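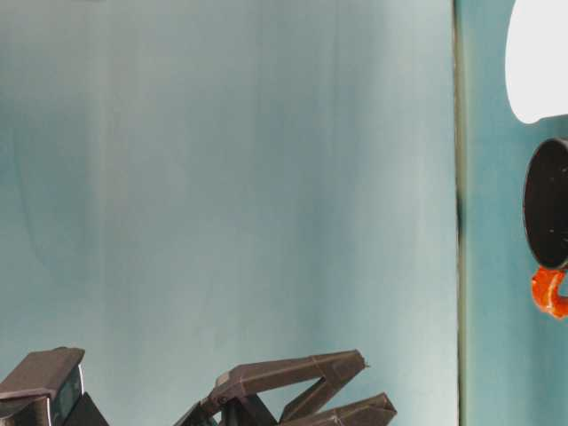 Hello again from the back bench. It's my turn to fill this slot, and since I've spent most of the winter collecting demonstrations, you're getting a whole item on collecting demonstrations. Get a coffee.

For anyone who joined the list after October: Cudham is our two-arm tabletop setup, and Bamside is the pile of recorded examples we're building to train it. I look after Bamside. That means I plan the tasks, run a lot of the sessions, watch an unreasonable amount of footage and argue with Sena Sulemana about what counts as a good grasp. (She trains the policies, so she usually wins.)

**Where we are**

We have 81 episodes that I'd be happy to put my name to. The plan says 300 by the end of the spring. I know how that looks! But the first batch is always the slow one, and we threw out a fair number of early recordings when we changed our minds about what an episode should be. More on that in a second.

The current task family is tabletop pick and place, with a lot of handle work. We want the arms to learn to approach a thing by the part that makes sense, which for a mug is very often the handle, and to do it from wherever they happen to start. Sounds small. It has eaten my whole winter.

**What an episode is now**

Back in October an episode started when the operator felt ready and stopped when the object was down. Very relaxed. Then Sena trained on the first lot and the arms did something I can only call loitering. They would drift toward the object, hang there, drift a bit more and hang there again. We went back to the recordings and found the same thing in them, because that's what people do when they're driving two arms and thinking at the same time. You pause. You line things up. You breathe. The policy had learned our breathing.

So now we do it like this:

- The operator says the whole plan out loud before recording starts. "Right arm to the handle, lift, over to the left side, down, both arms back." If you can't say it, you don't press the button.
- Recording starts with both grippers low and out of the middle, fingers open.
- If you stop to think in the middle, you finish the episode anyway and tag it "hesitant." We don't delete those any more. Sena has uses for them.
- The episode ends when both arms are back near the start, whatever the object is doing by then.

That last rule caused a small war. I wanted to stop at the release, since everything after it felt like dead time. Sena wanted the retreat included, and she was right, because a policy that has never seen a retreat lets go of the mug and then takes it for a walk on the way out. I watched it do this many times. I have stopped arguing.

**Start positions, my new obsession**

If I could go back and change one thing it would be the starts. In the old recordings everyone began with the gripper already pointing at the target, more or less, because that's the comfortable way to drive. Great for the operator and terrible for the data. You end up with a hundred versions of "go straight ahead" and hardly anything that shows the arm how to turn and find the thing.

These days we want the target well off to one side a good part of the time. Fingers pointed at open space, object up near the edge of the view, a nice big stretch of nothing between them. I like having a cup partly out of view at the start with only the handle properly showing, because that's the sort of moment where the arm has to commit to something with half the information. A vivid orange-red handle on a dark cup helps a human operator a lot here, and I keep wondering whether it helps the policy too much. Is it learning "handle" or is it learning "orange"? I don't know yet. Denavico, who are lending us part of their evaluation time, have asked for a set of plain handles in the same color as the mug body, and I've started mixing those in. First impressions: operators hate them. I hate them. We keep squeezing air.

We also mix in things that aren't the target, parked close to it. A bright white thing sitting right next to a black one turns out to be a mean test of the camera's exposure as well as of the policy. The white goes nearly blank, the black swallows its own edges, and you're left picking a grasp off a rim you can barely see. Good! I'd rather meet that in March on our own bench than later at somebody else's.

**The backdrop question**

A few of you wrote in after the last newsletter to ask why we don't use a clean white surface like everyone else. I've come around to the teal. Dark grippers show up well against it, and so do most of the objects. What I did not appreciate until I'd watched a lot of footage is how much a plain surface isn't plain. You get soft bands of light and dark running down it, paler in the middle and deeper toward the side, and there's that dark seam where one surface meets the next. I used to see a seam like that and want to get rid of it. Sena asked me to leave the seams in. Her argument is that real rooms are full of lines that mean nothing, and a policy that's spooked by a line on the table isn't much use to anyone.

So the seams stay, and we move the objects to either side of them and sometimes right across. I did a whole afternoon of nothing but crossing the line, back and forth, back and forth. My thumb has not forgiven me.

Lighting we're now changing on purpose between sessions. Blinds up, blinds down, desk lamp on, desk lamp off, write it in the log. If you operate, please, PLEASE write it in the log. I can sometimes guess from the footage, and my guesses are not good.

**Two arms, one of them bored**

Another thing I got wrong early on was the idle arm. For a one-handed task I'd park the second arm and forget it. Every recording had it sitting in exactly the same spot like a coat stand. When we then asked for a two-handed task, the policy was very reluctant to move that arm at all, as if we'd bolted it down.

We've tried two fixes. The first was to start the idle arm somewhere different each time, which is easy and works pretty well. The second was to give it a tiny job, such as shifting out of the way as the working arm comes past. That one is slower to record and I find it hard to do smoothly, a bit like patting your head and rubbing your stomach, but the recordings look so much more alive. I'd like more of them. If you have good hands and some patience, come and see me.

**Labels, or how I spend my evenings**

Every episode gets a one-line instruction written by someone who didn't drive it. We started that in February and it's my favorite change so far. The driver knows what they meant to do, and that leaks into the wording. A second person only writes what they can see. We've had some lovely mismatches. I drove one that I would have called "pick up the mug by the handle," and the label came back as "nudge the mug, then pick it up by the rim." Which was fair. I'd missed the handle and recovered, and I'd completely edited that out of my own memory.

We keep both now, the intended line and the seen line, and when they disagree the episode goes in a folder called Kowalchuk. (It's named after the meeting room where we first argued about it. There's no deeper meaning, I've been asked.) Kowalchuk is getting big. Sena thinks it could end up being the most useful part of Bamside, since it's full of recoveries: slips, second tries, a finger that catches the wrong edge and has to back off. The clean episodes teach the arm what to do on a good day, and it doesn't have very many of those yet.

**What's bugging me**

The gap between the fingers. We record how open the gripper is, but a lot of operators open it all the way every time out of habit, me included. So the policy opens it all the way every time, and then it can't get in beside anything without knocking the neighbor over. I've asked everyone to try a half-open approach whenever things are packed close together. It feels horribly fussy for the first hour and then it feels fine.

Also the wrist. Please roll the wrist before you get to the object and not on top of it. I've said this so often that someone put it on a sticky note on my monitor, which I suppose means the message is getting through.

**Next up**

The next big session is on 15th March and I'm hoping for a full bench. We'll be doing handles only, off-side starts, both sides of the seam, with the plain mugs in the mix. Sena will be training overnight on whatever we get, so with luck there'll be something moving by the following afternoon, and you can all come and watch it miss.

If you'd like a slot, reply to this and tell me whether you've driven before. New people are very welcome, and I mean that for selfish reasons as well as friendly ones: new drivers make new mistakes, and I've pretty much used up mine. You'll get a practice run that doesn't count, then a short batch with me next to you reading out the plans, then you're on your own with the log sheet.

Bring a sweater. The bench is under the vent, and I still haven't won that argument either.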